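水彩笔的身体里藏着什么？

你一定用过水彩笔吧！拔下笔帽，在纸上轻轻一划，一条鲜亮的线就出现了。不用蘸墨水，不用削笔尖，也不用像颜料那样先加水调一调。这么方便的东西，里面到底是怎么工作的呢？今天我们就从笔帽一路看到笔尾，把它的秘密一个一个找出来！

先认一认水彩笔的几个部分

一支普通的水彩笔，主要有笔帽、笔尖、笔杆、笔芯和尾塞。笔帽在最上面，像一顶小帽子，把笔尖严严实实地盖住。笔杆是我们用手握的地方，大多是塑料做的。尾塞堵在笔杆的另一头。笔芯呢，躲在笔杆里面，平时看不见，可它才是真正的主角！

很多水彩笔会用颜色来“报名字”。笔帽是什么颜色，画出来多半就是什么颜色，你在一大盒笔里找天蓝色的时候，眼睛一扫就能找到。笔杆常常做成白色的，这样有颜色的地方就特别显眼。

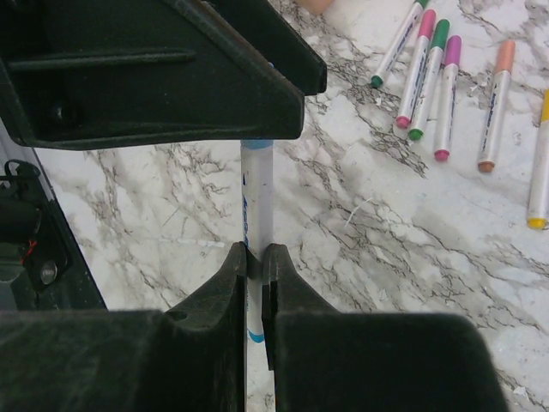 一支浅蓝色笔帽的白色水彩笔，笔杆上印着蓝色的字。

笔杆上的字和小图案也值得读一读。不同的笔印的东西不一样，有的印着牌子的名字，有的印着颜色的编号，还有的会告诉你这支笔能不能水洗。下次打开笔盒，先别急着画，挑一支出来当一回小侦探吧！

笔芯：一块会“喝”墨水的长海绵

要是能把笔杆变成透明的，你会看到里面躺着一根软软的长条，摸起来有点像压紧的棉花。它就是储存墨水的笔芯，由许许多多很细很细的纤维排在一起做成，外面常常还裹着一层薄薄的膜。

纤维和纤维之间有数不清的小缝隙，墨水就住在这些小缝隙里。所以你把水彩笔倒过来，墨水也不会哗啦一下流出来。想想洗碗用的海绵：吸了水以后把它轻轻提起来，大部分水还是乖乖待在里面，对不对？笔芯用的就是同样的办法。

笔尖：墨水的滑梯，也是墨水的大门

笔尖也是用纤维做的，不过比笔芯压得紧得多，所以硬硬的，能在纸上写写画画。它的一头露在外面，另一头悄悄插进笔芯里，和墨水见面。

有趣的事情来了！墨水会自己沿着细细的缝隙往前爬，从笔芯爬到笔尖，再从笔尖跑到纸上。科学家管这种现象叫“毛细现象”。液体碰到很窄很窄的缝，就会被拉着往里走，连往高处走都可以呢。大树把水从树根送到树叶，也有它帮忙；纸巾的一个角碰到水，水会一点点往上爬，也是同一个道理。

纸也是由纤维组成的，里面同样有许多小缝隙。笔尖一碰到纸，纸就开始吸墨水。要是你把笔尖停在一个地方不动，那个小圆点就会越长越大，最后变成一个胖胖的圆斑。所以画细线的时候，手要动得快一点，轻一点。

笔尖的形状也有讲究。尖尖的适合勾边，画小猫的胡子正好；圆头的，形状像一颗小小的子弹，画线和涂色都能行；还有一种斜着切的扁头，竖着画细，横着画粗，写美术字可好玩了！

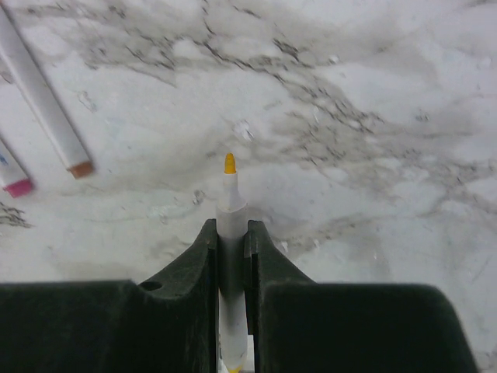 说到黄色，它可是水彩笔里最容易“弄脏”的一位。你有没有遇到过这种事：黄色笔画着画着，忽然画出了一道绿？原因很简单，纸上的蓝墨水还没干，黄色笔尖一碰，就把蓝色吸了一点回来，蓝和黄一见面，就成了绿。浅颜色最怕碰到深颜色，所以画画的时候可以记住一个顺序：先涂浅的，再涂深的；两种颜色挨在一起的地方，先等前一种干透。

要是黄色笔尖已经沾上别的颜色了，也不用着急。拿一张没用的白纸，在上面来回画几道，一直画到线条重新变成干干净净的黄色，它就又能上场啦。

笔帽为什么一定要盖紧？

水彩笔的墨水里有很多水，水里溶着颜色。水遇到空气会慢慢变成看不见的水汽飞走，这叫“蒸发”。笔尖露在外面，水分就会一点一点跑掉，剩下的颜色越来越干，把小缝隙堵住，笔就画不出来了。

盖笔帽的时候，有的笔会发出“咔嗒”一声，那是它在告诉你：盖好了！没有声音的笔，就轻轻往里推一推，推不动了才算盖好。

你可能还发现，有些笔帽的顶上有小孔。这个小孔可不是用来给墨水透气的，它是为了安全：万一有人不小心把笔帽吞下去卡住了，空气还能从小孔里通过。当然啦，最好的办法还是永远不要把笔帽放进嘴里，也不要把它给小弟弟小妹妹玩。

动手试一试：黑色里藏着几种颜色？

这个小实验特别好玩，强烈推荐！你要准备：一支可以水洗的黑色水彩笔，一张白色的咖啡滤纸或者厨房纸，一个杯子，一点清水，再找一个大人陪你一起做。

第一步，把纸剪成3厘米宽的长条，比杯子再高一点。
第二步，在离纸条底边不远的地方，用黑色水彩笔画一条横线。
第三步，往杯子里倒一点点水，让纸条的底边刚好碰到水，黑线要留在水面上边。
第四步，把纸条的另一头搭在杯口，然后安安静静地等几分钟。

看！水顺着纸往上爬，经过黑线的时候，把颜料也带着一起走了。有的颜色跑得快，有的颜色跑得慢，它们就在路上分开了。你可能会看到蓝色、紫色、红色，甚至一点点黄色。许多黑墨水都是由好几种颜色混合成的，换一个牌子的黑笔再试，纸条上的花纹说不定就完全不一样了。棕色和绿色的笔也很值得一试！

如果等了好久，黑线还是一动不动，那你用的可能是油性笔。油性笔的墨水不溶在水里，所以水从它身边经过，也带不走它。

小小护笔员的几个好习惯

用完马上盖笔帽，听一听有没有“咔嗒”声。
涂大块颜色的时候别使劲压，笔尖会被压扁，还会开叉。
把笔横着放进笔盒里，墨水会待得比较均匀。
水彩笔只画在纸上，衣服、沙发和墙壁可不想当画布。
画画前在桌上垫一张旧报纸，薄的纸很容易透墨。

小词典

纤维：又细又长的丝，棉花、纸和布里都有它。
毛细现象：液体自己沿着很窄的缝隙移动的现象。
蒸发：液体慢慢变成气体，跑到空气里去。
溶解：一种东西在水里散开，变得均匀，就像糖放进水里那样。

想一想

水彩笔倒着放和横着放，过一个晚上以后，画出来的线会有什么不同？找两支同样颜色的笔，一支横放，一支笔尖朝下放，第二天早上各画一条线比一比，再把你看到的写在线的旁边吧！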